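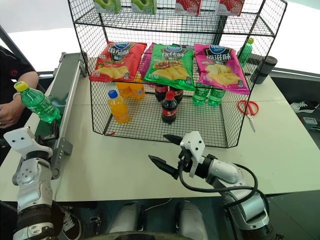

Siiri Hakala wrote:

> The Gratar quote came back at 2,787 a month for the two-arm unit, 16 months minimum. Davcombe wants it in the March budget. Restocking drinks is the dullest job we have and I'd like to stop hiring for it. Can we agree in principle?

I can't, on what we have so far. The monthly figure covers the arms and the first set of fingers. It leaves out the conveyor, the install, and whoever gets called when a bottle ends up on its side. Jelelby budgeted 35 hours of setup for one shelf and spent 42, and their shelf was flat and solid.

Ours are wire mesh. Soda bottles with lobed bases on a wire grid, chip bags hanging right over them – I want the vendor to quote for that layout, in writing, with a price for changing it. We move products every few weeks.

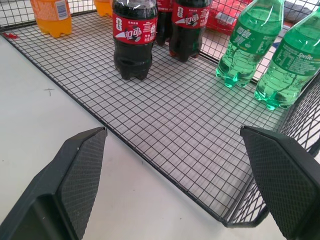
Somebody asked me off-list whether we couldn't just buy one arm and add the second next year. Maybe. Gratar prices the controller for two either way, so the saving is smaller than it looks. I'd sooner rent one for a quarter and pay for nothing else until we've seen it work the back row, with other bottles standing in front.

Nieminen has also offered a quote. Same questions to them: spare finger pads, who pays for a dented rack, what happens at month 17.

Until I see those numbers I'm a no for March.

Search this list Enter keywords Go
Last updated: Wednesday, July 3, 2024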